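## 4 手持夹爪示教数据采集 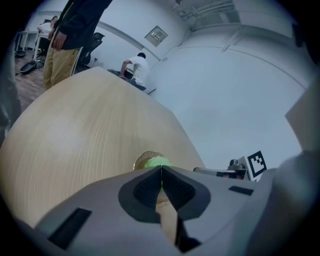
图 4-1 手持夹爪腕部视角:两指夹持绿色物体,前方为米色圆形物体

本章适用于 Gesano 手持夹爪与 Jandudell 采集软件的组合。开始前应已完成第 3 章的相机标定和指宽标定。固定机械臂的遥操作采集见第 6 章,两种数据不得写入同一任务目录。

### 4.1 术语

- **片段(episode)**:从按下录制键到再次按下录制键之间的一次完整操作。
- **批次**:同一操作员、同一工位、同一物体组合下连续录制的片段集合。
- **指宽**:两指内侧夹垫之间的距离,由软件根据图像计算,单位为毫米。
- **重置**:片段之间把物体放回新的起始位置的过程,不录入数据。

### 4.2 工位准备

1. 选定木面工作台上的操作区,用量尺确认操作区前沿与桌沿平行。
2. 将任务物体放入操作区。其他任务的物体移出操作区,可以留在桌面远端。
3. 检查夹指内侧的黑色纹理夹垫。夹垫翘边、脱落或表面发亮时按附录 B 更换。
4. 用无绒布擦拭镜头,再擦拭标记板。标记板表面不得贴胶带,不得书写。
5. 打开室内主照明,关闭自动调光。一个批次内照明状态保持不变。
6. 在软件中新建批次,填写任务代号、工位号和物体组合号。

> **注意:** 鱼眼镜头视野很宽,同一房间内的人员、座椅和墙面都可能进入画面。背景中有人走动不影响片段有效性,但所有可能入镜的人员须事先签署知情确认单。未签署者在场时不得录制。

### 4.3 录制前检查

1. 手持夹爪,镜头朝向桌面,保持静止。
2. 在预览窗口中确认两个指尖均可见,夹指之间的缺口位于画面中部附近。
3. 缓慢张合夹指 3 次。指宽曲线应连续,无跳变,完全闭合时读数归零。
4. 确认标记检测状态为绿色。状态为黄色时调整握持角度,避免壳体或手部遮挡标记。
5. 检查剩余存储空间。软件显示可录片段数少于 21 时,先执行 4.6 节的导出。

> **警告:** 张合夹指时,另一只手不得伸入两指之间。

### 4.4 录制片段

1. 将夹爪移至起始高度,夹指张开,静止一秒。
2. 按录制键,听到一声短鸣后开始动作。
3. 以平稳速度接近目标物体。接近过程中目标应始终留在画面内。
4. 闭合夹指,夹持住物体后停顿半秒再移动。
5. 按任务单完成搬运、放置或插入。物体与容器边缘发生接触时不要急停,按正常动作修正。
6. 张开夹指,沿原方向退出。
7. 静止一秒,按录制键结束。听到两声短鸣后方可重置。

夹持小件时,物体大部分会被夹指遮住。此类任务应略微倾斜夹爪,使物体上缘在指尖之间露出。倾斜角度在批次内可以变化,无须刻意统一。

### 4.5 重置与变化范围

每个片段结束后必须改变起始条件。下列各项至少改变一项:

| 项目 | 允许范围 | 备注 |
|---|---|---|
| 目标物体位置 | 操作区内任意点 | 避免连续两次落在同一点 |
| 目标物体朝向 | 任意 | 对称物体可忽略 |
| 容器位置 | 操作区内任意点 | 与目标物体不重叠 |
| 夹爪起始位置 | 桌面上方 | 标记须可检测 |

操作员容易在录制后期把物体放回习惯位置。软件的“分布”页会显示本批次的起始点散布图,出现明显空白区时应补录。

### 4.6 标注与导出

1. 打开批次列表,逐条回放片段。
2. 为每个片段选择标签:成功、失败后恢复、失败、作废。
3. 选择“作废”时必须填写原因代码(表 4-3)。
4. 点击“校验”。软件检查时间戳、指宽曲线和轨迹连续性。
5. 校验通过后点击“导出”,目标选择 Flastholm 服务器。
6. 等待状态变为“已核对”,再清除本机副本。

“失败后恢复”的片段应保留。物体滑落后重新抓取并完成任务的,属于此类;重新抓取由另一只手辅助的,标为作废。

### 4.7 作废原因代码

表 4-3

| 代码 | 含义 | 处理 |
|---|---|---|
| 134 | 标记长时间丢失 | 检查遮挡,重新录制 |
| 979 | 指宽数据缺失 | 重新执行指宽标定 |
| 21 | 操作员误按录制键 | 直接重录 |

同一代码在一个批次内出现 3 次时,停止录制,按第 9 章排查。

### 4.8 收工

1. 关闭软件,待指示灯熄灭后断开数据线。
2. 将夹爪放入 Witkowska 托架,夹指保持张开,夹垫不得受压。
3. 在工位记录表中登记批次号和夹垫状态。

托架每周六清洁一次,方法见附录 C。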